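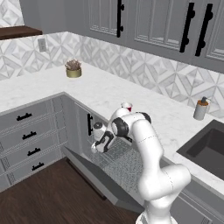
Getting the kitchen ready before buyers come to see your home

By Aniela Jabłońska
Jan 13, 2024

When we were selling our apartment on Samance Street, the agent told us that people stay longest in the kitchen. I did not believe him, but at the first viewing a couple stood there for ten minutes and opened every drawer. After this I began to write down what helps, and I am sharing my list with you.

Start with the smell. Take out the trash in the evening before the viewing, wash the bin with warm water and a little baking soda, and leave it open to dry. Do not use strong air freshener. Buyers think that you are hiding something, and some of them get a headache.

Clean the dishwasher filter, even if the machine is not included in the price. It is usually at the bottom, under the lower rack, and in many models it turns out by hand. Check your manual if it does not want to move. Rinse it under the tap, brush it with an old toothbrush and put it back firmly. Wipe also the rubber seal around the door, where the old food collects. People do open the door and look inside.

Make the cabinets half empty. A full cabinet tells the buyer that there is not enough storage. I packed four boxes of pots, jars and baking forms and carried them to my sister. What stays on the shelf should stand in rows, with handles in one direction.

Tighten the hinges. A crooked door looks like a big repair, but often it needs only a screwdriver and 2 minutes. If the screw turns and does not hold, take it out, put a wooden toothpick with a drop of wood glue in the hole, break it off level and leave it to dry overnight. Then put the screw in again.

Limescale on the tap: wrap it in a cloth with white vinegar for half an hour, then rinse well. This is for chrome only. Keep vinegar away from marble and other natural stone — it leaves dull marks which do not wash off. For stone I use warm water, a drop of dish soap and a dry towel at the end.

Change the light bulbs so that all have the same color. We had one yellow and one almost blue above the same table, and I had not noticed it for years.

Put the papers for the appliances in one folder. Our buyer asked how old the oven was, and I could show him the receipt at once. He asked then about the boiler, and for this I had nothing.

If you sell in July, as we did, close the blinds in the morning and open them just before the people come. A hot kitchen feels smaller.

Shared 9 times
2 comments

Related tips
Small scratches in a wooden floor
What to leave for the new owner
How to photograph a narrow bathroom
Packing glasses without newspaper
Painting a front door in one weekend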